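The new bus interchange in Rernville: a rider's review

I have been catching the 20 from Rernville for years, first from the old curb by the freight yard and then from the temporary stop that moved every time the contractor needed the ground. So I'll admit I was ready to love the new interchange before I set foot in it. I've now used it through most of February, mornings and evenings, and I love it more than I expected to!

First, the layout. Rizk, the design firm, put all the bays down one side of a long island, and you get to it by one wide crossing with a raised surface. Drivers slow down for it (they really do, I stood and watched for a whole coffee). The old stop made you dart between parked cars, and with a stroller or a suitcase it was miserable. Now I walk off the train and I'm at bay 4 before the bus has closed its doors.

The canopy deserves a paragraph to itself. It is deep. Rain blowing in from the west used to soak the whole bench, and last week I sat through a proper downpour with a library book open on my knees and not a drop on it. The lighting under there is warm and even, bright enough to read a transfer slip by, and it doesn't buzz.

Muditz built the thing, and the finish is lovely for a public job. The paving is flat, the drains sit flush, and the handrails are set at 2 heights so my niece has one of her own. Bike parking is covered and close to the doors, with enough room between racks that you don't tangle handlebars. I'd happily see more of it, as it fills up by 8 a.m.

What I'd change: the Kostik ticket machines are slow to wake up, and the screen is hard to read when the morning sun gets on it. There are 3 of them, all facing the same way, so you can't dodge the glare by switching. The signs to the north parking lot also send you on a long loop when there's a perfectly good path behind the bike racks. Somebody please put an arrow there.

Ayman Sleiman, who runs the coffee window by bay 1, told me the evening crowd now stays for a drink when a bus is late. I can believe it. Waits of up to 20 minutes still happen on the cross-town route, and the building can't fix a timetable, but it's a far nicer place to be stuck.
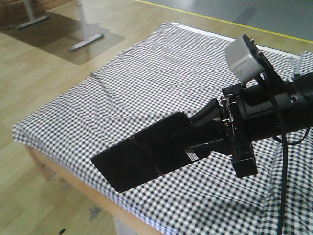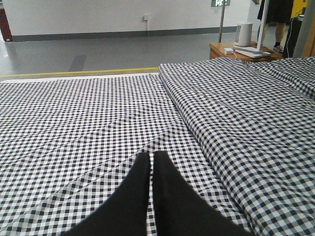
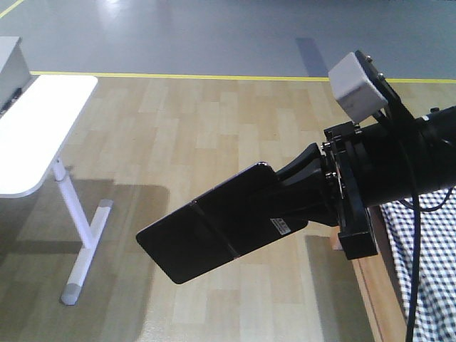
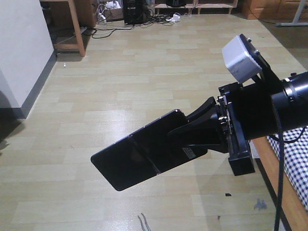

The restrooms are clean, open from the first bus to the last, and the changing table is in its own room with a door wide enough for a wheelchair. Hot water, too. The waiting room is on the small side, but the seats have backs and armrests and there's an outlet under every other one.

The second phase adds a ramp straight down to the river path, and I can't wait to try it with the bike. For now it's four and a half stars from me, and the missing half is waiting for whoever turns those ticket machines around.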